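Projet Tellow : point d'avancement pour la Fondation Alemayehu
Rédigé par Sumeya Adugna, vendredi 27 décembre

Bonjour Eldana, bonjour à toute l'équipe,

Vous m'aviez demandé un compte rendu « pas trop formel » de la journée portes ouvertes, alors je me lance, avec mon café à côté et les notes de Costel sous les yeux (merci à lui, son écriture est presque lisible cette fois !).

On a donc ouvert l'atelier d'Andton au public un après-midi entier, avec 40 inscrits, surtout des gens du quartier et deux classes de lycée. Poppy Bainbridge assurait l'accueil et moi je commentais. Comme prévu dans la convention, on a montré la tâche de rangement : le robot, des chaussons, un meuble à chaussures. C'est tout bête, et c'est justement ce que les visiteurs voulaient voir, un geste qu'ils font eux-mêmes tous les soirs en rentrant.
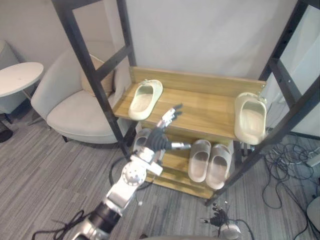
La main du robot juste sous l'étagère supérieure du meuble à chaussures, pendant la démonstration.

Les chaussons clairs, c'était une idée de Tsion Kumsa. Sur un mur blanc, avec de la moquette grise, ça complique un peu la vie de la perception, et on voulait que les gens posent des questions là-dessus. Ils en ont posé ! Un monsieur m'a tenue un bon moment sur la différence entre attraper par le talon et attraper par le bout, et je crois que j'ai dû promettre de lui envoyer un article. Les lycéens, eux, voulaient surtout savoir combien ça coûte et si on peut lui serrer la main (réponse de Costel : pas aujourd'hui).

Côté technique, je ne vais pas vous raconter que tout est réglé. La saisie d'un chausson souple reste notre point faible, et la dépose bien alignée, par paire, demande encore du travail. Costel tient à ce qu'on garde la deuxième version du poste, avec la marche en bois jaune sous la table, parce que le robot doit y travailler penché vers le sol et que la place est comptée.

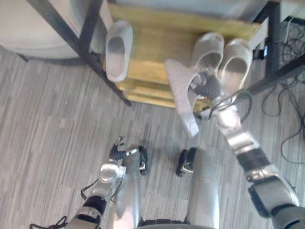 Je suis d'accord avec lui, même si ça nous oblige à revoir le planning des essais. On en est à 2610 essais enregistrés sur les 3824 annoncés dans le dossier, et je préfère vous dire tout de suite que le reste glissera jusqu'en juillet.

Pour le budget, rien d'inquiétant. Le mobilier commandé chez Ultavwood est payé, et il nous reste 10 jours de location de salle à utiliser. J'aimerais en garder une partie pour une seconde ouverture au public, en plus petit comité, avec des groupes moins nombreux autour du poste. Dites-moi si ça vous va, Poppy attend votre feu vert pour lancer les invitations.

À très vite,
Sumeya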